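**Ticket 1568 / league server / drivers dropped at rolling start**

Opened by: Rigoberto Arellano
Picked up by: Naveen Tripathi
Status: open, workaround in place
Sim: Flevero, dedicated server on the Gralport box

Jul 26, 2025

Rigoberto's report, pasted from chat: "Practice fine, quali fine, then the second the lights go out half the grid gets kicked back to the menu. No error, just 'session ended'. We restarted the race twice, same thing."

Grid was 9 cars for the test race. Kicked: Lalit, Santosh, Mamta, plus Rigoberto on the second try. Everybody else kept racing.

19:10 - pulled server log. Same line for each drop:

`client state mismatch at grid, code 42`

Nothing before it that looks odd. Pings all normal.

19:25 - asked everyone for their game build. Lalit and Santosh are on 1,318, same as the server. So not a version thing, or not only. Mamta hasnt checked yet.

19:40 - track mod? We're using Sachdeva short course, the one with the new pit exit. Had all four delete it and download again. Lalit still kicked. Santosh got through one start and then dropped on the next one. Not helpful. 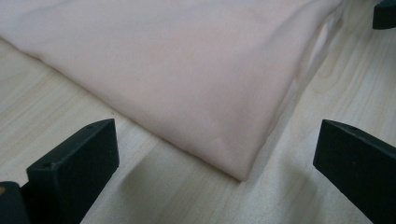
20:05 - turned off the formation lap, went to standing start. Three starts in a row, zero kicks. Turned formation lap back on, Lalit gone right away. OK so it's the formation lap.

20:20 - Mamta says she has the Poler overlay running (the one with the relative times and the radar). Asked the others. Lalit yes, Santosh yes, Rigoberto yes but he only opened it after the first restart. That lines up with who dropped and when. Had all of them close it fully, from the tray too, not just the window.

Formation lap on, overlay closed: clean start. Second one: clean.

20:35 - Lalit opened the overlay again to check. Kicked at green.

20:50 - tried overlay open with the "auto grid order" widget switched off. Lalit stayed in for two starts. Mamta tried the same and got kicked, but she thinks the setting didnt save. Needs a retest, she had to leave.

**For now**
- Standing starts for the next round, formation lap off in the server config (done, server restarted)
- If you really want the overlay, switch off auto grid order, save, restart the game. No promises
- Don't rejoin mid race if you get dropped, it messes up teh results export

**Still to do**
- Mamta: retest with the widget off, send me your game build
- Rigoberto: put the standing start change in the rules post
- Me: send the log to the Poler people, ask what it's reading during formation
- Fix the results from the second test race, it has Santosh listed twice

Leaving this open til we get a full grid through a rolling start. NT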